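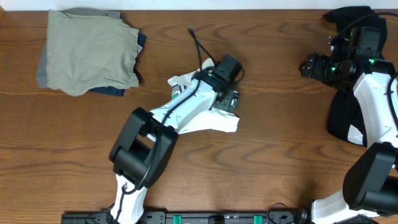 The Patience of the Folding Table

In my mother's apartment the laundry was never folded on the bed. She said the bed is too soft and makes a lazy fold. She used the kitchen table, after the dishes, and to this day I fold at a table, usually after 20 minutes of walking past the basket and pretending it belongs to the neighbors.

A hard surface makes a big difference. Cotton lies flat on wood, and you can push the creases out with the side of your hand. Before I start, I wipe the table and let it dry well, for white cloth remembers every drop of coffee.

The order is a matter of character. My sister begins with socks. I begin with the dark and heavy pieces and put them at the bottom, then gray, then the light colors on top. In this way the pile stands by itself, even when the edges do not meet. I used to correct the edges. Now I leave them, and the drawer closes just the same.

In January I visited Varnetti, a small laundry on the harbor side of Trostard, where the women fold 967 pieces on a quiet day and 1227 before a holiday. They use 2 movements for a shirt and do not look at their hands. I asked for the secret and they gave me a pillowcase. Mine came out like a letter somebody had sat on.

What I learned there was mostly to shake. Hold the cloth by two corners, give it one strong shake, and lay it down at once, before it has time to bunch again. Old, soft cloths with tired edges need it the most. I keep several of these for dusting and fold them with the same care as the shirts, which my family finds very funny.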